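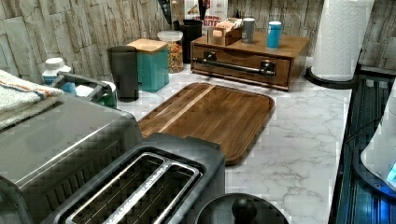 Does a clear counter really make you cook more?

Every June somebody forwards me the same advice: clear your kitchen counter, keep three things on it at most, and you'll cook like a new person. This year's version came from the Koltcombe home show, where a speaker from Drindau (they sell cupboard organizers, so take it as you like) told the room that a bare counter is the start of a calm home.

I have my doubts. Take a counter with a toaster oven and a two-slot toaster on it. The standard advice says one of them has to go, usually the toaster, usually into a cupboard you have to kneel to reach. Fine, if you eat toast twice a year. In our house it would be back out by 7 the next morning and the cupboard door would be left open all day.

The same goes for canisters. I like a teal one with a bamboo lid as much as anybody, but I don't believe a matching set changes what goes into supper. A plain glass jar with a white lid keeps cereal where the kids can find it. Drindau's starter set has 10 pieces. I have yet to meet the household with 10 dry goods it uses every day.

Dušan Popescu wrote in after last month's item to say he tried the bare-counter rule for 63 days. He kept it up, I'll give him that. He also reports that he bought a second bag of rice and a second cutting board in that time, having forgotten where he put the first ones.

What I would move is anything that isn't food or a tool for making it. Bottles, odds and ends in baskets, the tumbler that belongs in the car. Towels too: draping one over the top of a toaster oven is a habit worth breaking, whatever colour the stripes are. Put a hook on the side of a cupboard. Ours cost 2 dollars and has held for years.

And leave the cutting board out. A good dark walnut-coloured one with a groove for the juice is heavy to haul from under the sink, and if it's already lying there you'll chop the onion.

Letters on garburators next month, please keep them short.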